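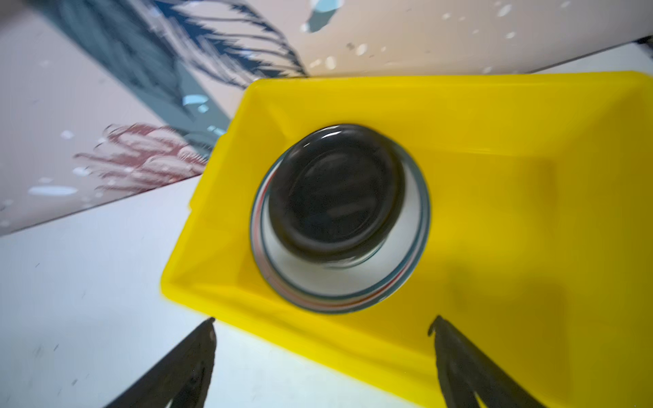

Fig. 1 Yellow tray with bowl, between the gripper fingers

Category: Student Work / Automation and Jobs

Our group looked at dish handling at Gustley, a canteen kitchen that serves 375 lunches a day. Question was simple: what happens to the dishroom people when arms do part of the sorting. Method – three visits in March, short interviews, shift sheets from the office.

Before: 7 people per shift, all standing, all sorting and stacking by hand. Sore wrists came up in nearly every interview. Also noise. Also boredom, but less than we expected.

Now the arms take some of the plates and bowls. Same staff count so far. Two people moved to checking and restacking, one does the tray line. Pay unchanged, which came up alot.

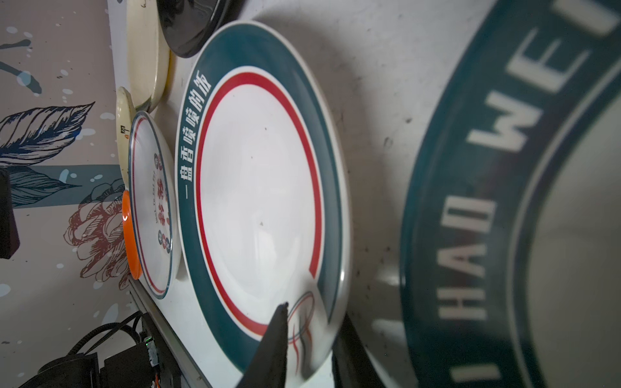

Fig. 2 Gripper finger at a teal-rimmed plate, other plates standing behind

Mixed plates are the hard part. Different sizes, rims, colors, depths. Staff sort these without looking, and they told us this skill was never written down anywhere. Usteck (the supplier) asked them for help with it, unpaid at first, then as paid hours after a complaint. We think thats the main finding. The worker knowledge goes into the system and the job description stays the same.

Training was 1 afternoon. Most wanted more. Older staff worried about the stop button and who gets blamed for breakage.
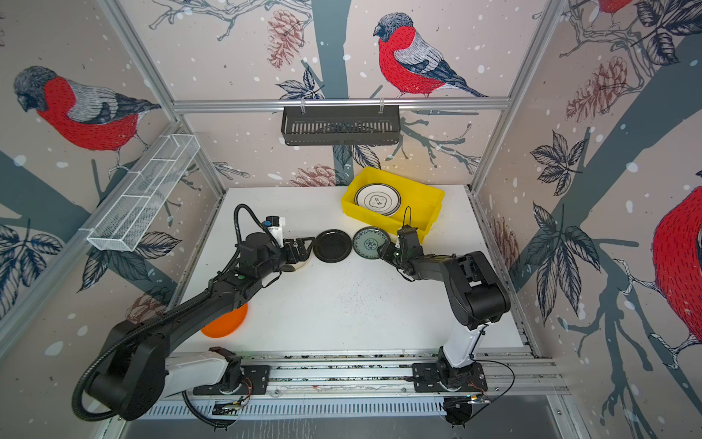 Okoro, reading our draft, said we were too easy on management and should ask who decides the pace once the arms set it. Fair point – we did not ask that. Goes under limits, along with the small sample and no night shift interviews.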